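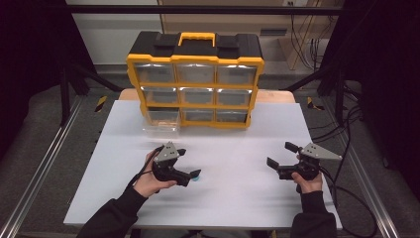 The drawer organizer, one drawer out.

Stomham Button List

Hi! I'm Fenna Jansen and I have too many buttons. So does my friend Cecilia Agbeko, and between us we typed them all into one big table, which is what you've just downloaded. There are 422 rows, one per kind of button (a card of six matching ones is still one row).

What's in it

buttons.csv is the table. The columns are id, width in millimeters, holes, material, color, where we got it, and notes. Shank buttons have a 0 under holes. If the material says "unsure" then we tried and gave up, so please write if you can tell old casein from plastic, I'd love to learn!

sources.txt lists the shops and estate sales. Most of the glass ones came from a single tin I bought in Lamptey in January, and I'm still not over it.

Known problems

Widths under 10 mm were done with a school ruler, so don't lean on them too hard. Cecilia says "teal" where I say "green" and we never settled it. Row 300 has no color at all (sorry, I lost the button before I wrote it down).

Using it

Take it, sort it, print it, put it in your quilting newsletter. A mention of the list is nice but I won't chase you. It opens fine in any spreadsheet program, just tell it the commas are commas.

Last changed May 2, 2022: fixed Rocío Condori's name in sources.txt, added her toggles.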